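Chinyere Amadi has spent most of her working life on the question of how long a mattress lasts. She runs the test room at Nellora, a small firm that assesses bedding for hotels, care homes and student halls, and she is wary of the word "lasts".

"There is no single moment of failure," she says. "A chair leg breaks and you write down the date. A mattress loses height and firmness over years, and the person sleeping on it adjusts without noticing. So you have to choose a figure in advance and agree that beyond it the thing is finished."

At Nellora the agreed figures are height loss and change in firmness, both taken at the centre line and at each hip position. A weighted roller passes over the surface, the mattress is left to recover overnight, and the readings are repeated in the morning before the heating comes on. Foam is softer when warm, and early results from the old building at Paewai were spoiled by a radiator under the window.

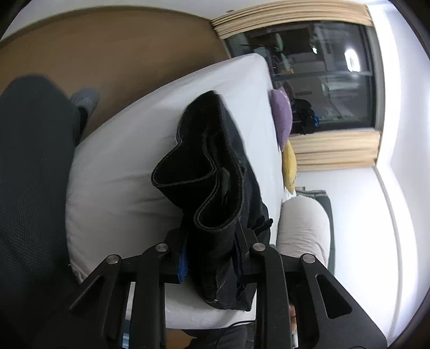 Recovery time is where Amadi thinks most published figures go wrong. A reading taken ten minutes after rolling will always look worse than one taken the next day, and suppliers have an obvious preference. "If a report doesn't state the rest period, I put it back in the envelope. I can't compare it with anything."

Her longest study covered 172 mattresses in two student halls, followed over 3 academic years. Each was measured when new and then every January, when the rooms had been in use for a full term. Half were turned end to end at each visit and half were left alone. The turned group lost less height at the hip position, although the difference was smaller than the halls had been led to expect. At the head and foot there was almost nothing to choose between them.

Covers mattered more than she had assumed. Of the mattresses withdrawn early, 124 in all across her records, most went because the cover had split or the zip had gone, with the core still inside its limits. She now asks buyers to price a spare cover at the start. Few do.

"They'll spend a meeting on foam density and five minutes on the zip," she says. "Then the zip fails and the whole thing goes in the skip."
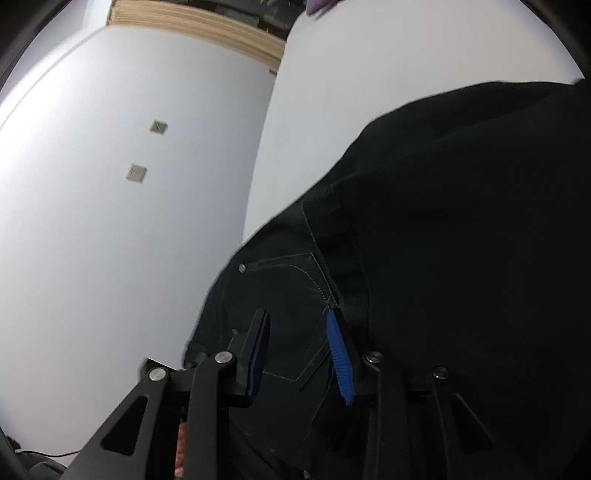 Fletcher Waaka disagrees with her on the spare covers, and said so when the halls results were presented. In his view a cover bought separately is seldom stored well and seldom found again, and the money is better put into a heavier cloth at the outset. He also doubts that end-to-end turning is ever carried out on schedule once the people measuring have gone home.

Amadi accepts the second point. On the first she is unmoved, and says the heavier cloth tried at Clululero made the surface noticeably firmer, which meant that the core underneath had to be specified again.

The next round of work concerns bed bases. Slat spacing is left out of most mattress tests, which are done on a flat board, and she suspects that wide gaps account for some of the early sagging reported by landlords. Nellora has ordered a set of adjustable frames from Visonel so that the same mattress type can be rolled at several spacings. The first readings will be taken at 600 passes, with a full night's rest before each one.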